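Notebook, May, open day at Skonau

Writing this up the same evening while I still have it straight, and putting it in the shared book so Nandini can correct whatever I got wrong.

We left early and were through the gate a bit after nine. Skonau had opened up the whole ground floor, with coffee at one end and the demo bays at the other, and it was busier than I expected for a weekday morning! Nandini Menon knows half the people there, so it took us a good while to get past the coffee (no complaints from me, there were cinnamon rolls).

First bay was Steltis, showing their folding cell. Two arms, a flat table, towels and pillowcases. Very smooth on towels. I asked whether we could try something thicker and the woman running it was a good sport about it and let me put my own fleece down. It got the first sleeve over and then pinched two layers where it wanted one, and she stopped it there. She said they tune for thin goods first and that the padding is what hurts them, which is the very thing we've been grumbling about since winter, so I felt less alone.

Second bay was Pal, the hand-held gripper people. I spent most of the morning there. You squeeze, the fingers close, and the wrist motion gets logged along with the video. I had a turn myself and was clumsy for the first few minutes, mostly from gripping too hard and dragging the cable across what I was trying to pick up. Route the cable over the shoulder, that's my advice to anybody going next time. Their set for garments stands at 3000 episodes, of which 2100 have passed checking and another 700 are waiting. The rest were thrown out, and they were very open about why: mostly the operator starting to lift before the fingers had closed all the way.

What I liked best was that they work in people's homes, on real beds and sofas with real clutter nearby. Our bench has a gray mat on it and nothing else, and I've started to think that's hurting us. A patterned bedspread under a dark jacket is a whole different problem from a jacket on a mat, and a quilted jacket has all those stitched channels for a fingertip to catch on or slide off of.

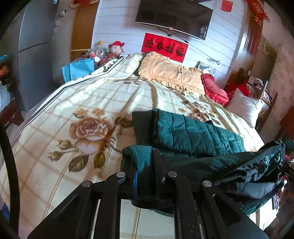

Nandini's view is that taking the edge of the jacket is the right first move, and that we should stop going for the middle of the panel the way we do now. I argued a little on the drive back but I think she's right. At an edge the fingers can get above and below the padding, and in the middle all you get is a pinch of shell fabric.

Derkura had the last bay, with a talk on fingertip pads at two o'clock. I only caught the second half. Softer pad, ribbed, glued over the stock finger. They quote 1000 cycles before replacing it, and I'd like to see that with zippers in the mix. They gave us a pair to try, which are in the top drawer with a sticky note on them. Please don't cut them down until I've measured them!

To do:
Borrow a bedspread with a busy print, and a couple of cushions for the bench.
Try edge grasps on the padded coat, stock fingers first, then the Derkura pads.
Write to Pal and ask how they label a failed grasp.
Nandini to send her notes from the Steltis bay, she stayed for the second run and I didn't.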